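How to Fold a Laundry Pile on the Bed Without Giving Up and Sleeping Under It

Tip the clothes out at the foot of the bed and pull the sheet reasonably flat first. Fold on a lumpy surface and you get lumpy jeans.

Start with denim. Lay one leg over the other, smooth the seat, fold the hem up to the waistband, then fold again. My friend Armelle Masson folds in thirds and has opinions on the subject. Either way works. 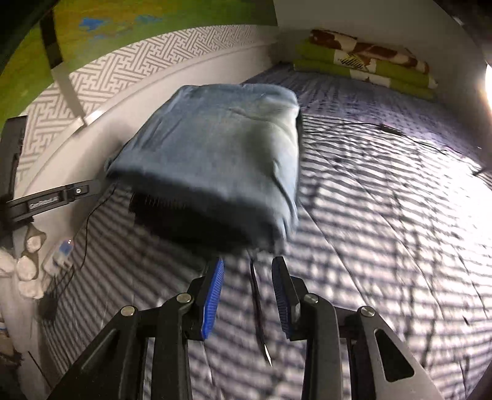 Don't chase every crease. I allow 30 seconds a garment, and after that it goes on the pile as it is.

Dark shirts come next. Sleeves in, sides in, fold up from the bottom, press the air out with your forearm. 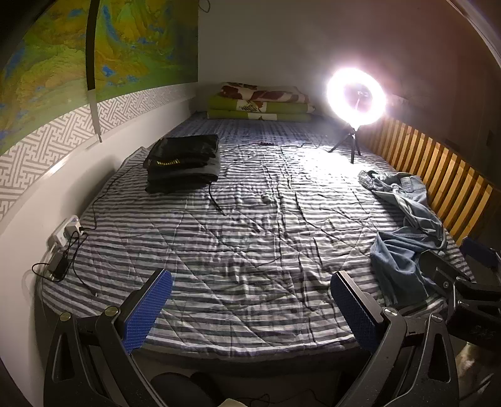
Bedding gets its own stack, well away from the clothes, or you'll be digging for socks under a quilt until July. Put it against the wall at the head of the bed, green layers underneath and the cream quilt on top, and build the dark clothes into a second stack on the left. Any jeans still lying crumpled on the right are next. Yes, those too.

Carry the clothes to the closet in one trip. Two if you must.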